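Takville library opens print lending shelf

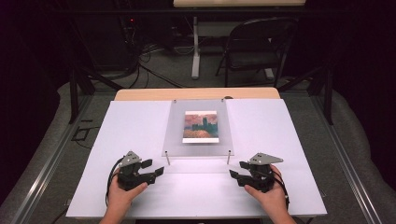
A small print of a painting, mounted on a frosted panel.

The Takville library will begin lending framed art prints in July, using the same cards that patrons use for books. The shelf opens with 300 prints, most of them landscapes and city views, and each can be kept for 60 days.

Abbasi, the frame shop on Curkitico Street, supplied the frames at cost. The library paid for the rest out of its book sale fund — $1,331 after last year's sale.

Borrowers may take one print at a time and must be 18 or older. Prints can be renewed once if no one else has asked for them. Returns go to the front desk only, not the outdoor book drop. The Allside branch will get its own shelf later in the year. Both branches open at 9 a.m.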